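Zipper bag

A zipper bag (zip bag or press-seal bag, depending on who brought you up) is a clear plastic bag that closes along a strip at the top. I've looked after this entry on the household wiki for a while now, and I still get more letters about it than about string, jars and drawer dividers put together!

The parts are simple. There's the pouch, and there's the strip, which is often tinted so you can find the opening without your glasses on. Bags sold for sorting and storing may come with a label as well. I like mine inside, facing out, where thumbs can't rub the ink off.

Sizes are a muddle. Hélder Coelho, who wrote the first version of this page, kept a list of 56 of them, and I've trimmed it to the ones people ask for. Small bags suit staples and rubbers, while the big ones will take a set of toy food – though an open basket is much kinder to small children who want the aubergine now.

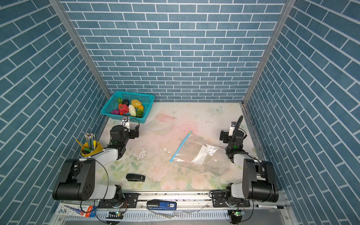
Clear zipper bag with a light blue strip and a white label inside, on a flowery mat with a basket of toy vegetables.

To close one, lay it flat, press out the air with your palm and run a finger and thumb along the strip from one end. Crumbs are the usual trouble. They get into the groove and the strip pops open again, so I wipe the table first (well, most days). Pencils should go in blunt end first.

Stolance sells them in boxes of up to 400, and Preleven does a thicker sort that I wash and hang over a wooden spoon.

See also: Drawer dividers; Jars; Pencil cups; String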